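Notebook - September, bench 2

Carried on with the moisture test on the oat bran from Hegarty. Same method as last time: weigh, dry in the small oven, weigh again, repeat until two readings agree. The Torkholm balance was drifting first thing, so I left it switched on for 40 minutes and zeroed it before starting. It held after that.

Sample A settled on the third weighing. Sample B took longer. I think I packed the dish too deep - next time spread it thinner and use the wide dishes from the Deltness set. Sample C was spoilt when I knocked the lid off on the way to the cooling jar. Need to run it again from a fresh scoop.

Oven notes
The dial and the thermometer still disagree by 7 degrees. I went by the thermometer. The door seal is perished at the bottom corner and should be replaced before anyone does the long runs. Flitard sell it by the metre, order form is in the blue folder.

Storage
Opened bran goes off faster than I expected. The bag from the last delivery smelled stale at the top and fine lower down. Moved what was left into lidded tubs and wrote the batch on masking tape. Bag 27 is kept apart because the label is torn and I can't read the milling code. Don't use it for anything that gets written up.

Pale plastic with a thick rounded rim and a narrower step under it. Wipe under the rim as well as over it, bran dust gets into creases like that.

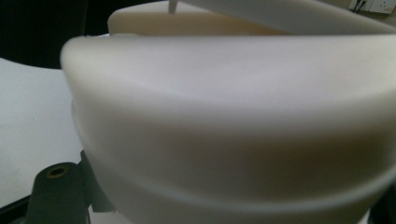 Still to do
Sample C again, fresh scoop.
Order door seal.
Ask Hegarty for the milling code on 27.
Copy the weights for A and B into the main sheet - they are only on the back of the oven log at present.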